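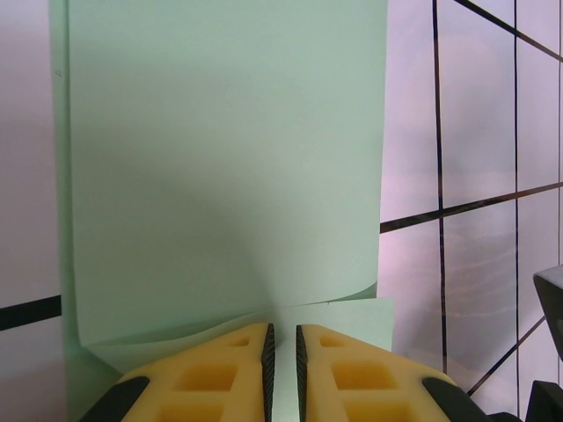

Soft fingers and sheet goods, part two

The last post covered mounting and calibration of the Didside finger set. Several readers wrote to ask about thin material, and my notes on that were already half done, so I have finished them this week. The test piece is pale green sheet stock, handled over a tiled surface with glossy reflections, which I will come back to because the reflections cost me more time than the fingers did.

The fingers first. They are yellow and soft, with rectangular pockets molded into each one, and the pockets control how much the finger gives under load. The inner faces carry dark gripping pads with a fine ridged texture. On boxes and bottles the compliance does most of the work and the pad hardly matters. On a sheet it is the other way around. The contact area is small, the load is tiny, and everything depends on the pad meeting the material squarely.

Approach angle

Coming in with the gap between the fingers lined up with the edge of the sheet is the obvious method. It works if the sheet stays flat. Mine does not stay flat. The stock has a memory from being stored in a roll, and the lower edge curls. If one fingertip touches the curl before the other, it pushes the edge away and the fingers close on nothing.

What I settled on is slower. I open to 30 mm, come in until the edge is past the tips, stop, and let the sheet settle before closing. The stop matters more than the speed. I tried several approach speeds with the pause and could not find a difference worth reporting. Without the pause the results were poor at all of them.

Closing force

Didside ships a default force for the gripper that is far too high for this. The fingers deform, the tips splay a little, and the grip moves from the tip down toward the middle of the pad. For a bottle this is what you want. For a sheet it puts a crease in the material. I brought the setting down to 13 percent and left it there. At 10 percent the grip still holds when the arm is still but slips on a fast turn at the wrist.

There is a side effect to know about. At low force the gripper's "object present" signal is unreliable. The motor current with a sheet between the pads is close to the current with the pads closed on each other. I have stopped using the signal for thin material and check with the wrist camera instead.

Camera view

The wrist camera looks out past the fingertips, so the fingers take up the bottom center of every picture. With the gripper nearly closed, the gap between the pads is a useful reference. If the green comes down into the gap, the sheet is lined up. If it sits to one side, I correct at the wrist before moving.

Pale green on a pale, shiny background is a poor choice for color segmentation, and I knew that going in. The glossy surfaces give bright patches that move as the arm moves, and my threshold picked them up as holes in the sheet. Locking the exposure helped. Switching from color to edges helped more, although the grout lines between tiles then show up as candidate edges. They are dark and the sheet edge is not, so a simple contrast limit removes most of them.

Kidus Beyene suggested following the folded side of the sheet, where the green is darker and more saturated, and ignoring the rest. I have switched to that. It fails when the fold turns away from the camera, but it fails cleanly and the script can ask for a new view.
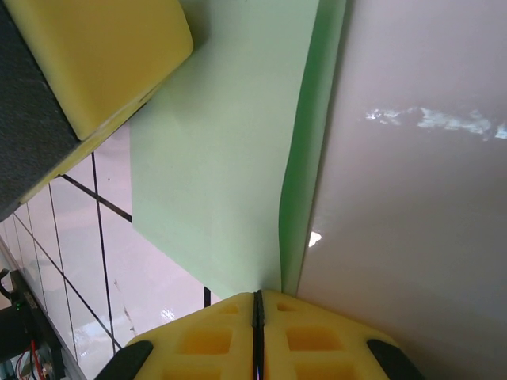
Software notes

I am running the Gashi controller, with the September update applied. The update changed the name of the force parameter and did not change the documentation. If your old scripts run without error but the force never changes, check that first. The old name is accepted and ignored.

Logging is still verbose. One Friday session left 1,114 lines of warnings, nearly all of them the same message about a late joint state. It has no effect on the motion that I can measure. I filter it out.

Against the Udine set

I also own the Udine fingers, which are stiffer and have smooth pads. They hold a flat sheet well and are easier to model, since the tip is where the math says it is. They are worse at picking up a curled edge. The Didside fingers bend a little on contact and tolerate more error in position. For flat card I would use Udine. For anything with a curl I would use Didside and turn the force down.

Still open is regrasping. Moving the grip along the edge without dropping the sheet needs either a second contact or a surface to rest it on, and my Dumilness fixture is too short for that. I have a longer plate on order – it should fit the same holes.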